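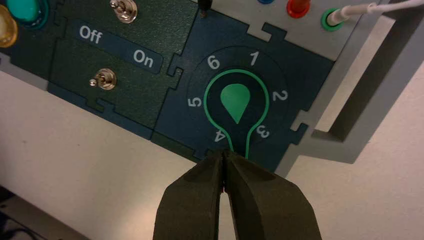 Fine, it can turn a knob, but when does it do my dishes? A reader sent me that after last month's column, and I have been chewing on it ever since, as it's the question I'd ask too.

A dial is a good place to start being fussy. The one the gripper has hold of has six numbered positions and a stem narrow enough to pinch, and the tile next to it has a toggle switch labeled Off and On. Everything on a panel like that stays where it was put. My stove knobs are slick with bacon fat, one of them has been loose since we moved in, and you have to push it in before it turns.

So before you clear a space in the laundry room for a mechanical helper, my notes on which chores are close and which are not.

Knobs, switches and buttons. Close, if they're bolted down. If all you want is for something to come on at six in the morning, though, buy a plug-in timer. It costs less than lunch and doesn't need to see the switch. For a shop light or a bench fan, a timer or a foot switch does the whole job today.

Floors. The disk-shaped vacuums do work on bare floor and low carpet. Pick up cords, socks and the fringe end of any rug first. Empty the bin after every run and cut the hair off the brush roll with a seam ripper. I still get the stairs and the corners by hand, and I time myself: the "automatic" floor costs me 31 minutes a week in picking up and cleaning out.

Dishes. You already own the robot. It's the dishwasher, and the hard part was always the loading and the putting away. I have watched the Orken kitchen arm demonstration three times. The plates are all one size and there is no oatmeal on them. Until somebody shows me a lasagna pan, here is what helps: scrape, don't rinse, face everything toward the middle, and keep wooden spoons out.

Laundry. The Flalura folding cabinet wants each shirt clipped in by a person, right side out, buttons done. By then I could have folded it. Take clothes out of the dryer while they're warm, fold on top of the machine, and let the socks go in a basket unmatched.

Shop work. Here I'm a little softer. A machine that does one motion at one station all day can earn its keep, and has for decades. The trouble is the small shop where every job is different. A friend's cabinet shop in Drarthorpe priced a Hopkin sanding arm at $1,942 for the stand and guarding alone – arm extra – and bought a better dust collector instead. I would have done the same.

Three things to ask any salesman:

Can I see it done with my own stuff, with dirt on it?
What happens when it drops something?
Who sets it up again after I move the table?

If the answer to the last one is a service visit, add that to the price.

I'll keep trying these things when people lend them to me. Meanwhile, to get that bacon fat off the stove knobs, pull them off when the stove is cool, soak in hot water with a good squirt of dish soap for twenty minutes, go around the ridges with an old toothbrush and dry them fully before they go back on.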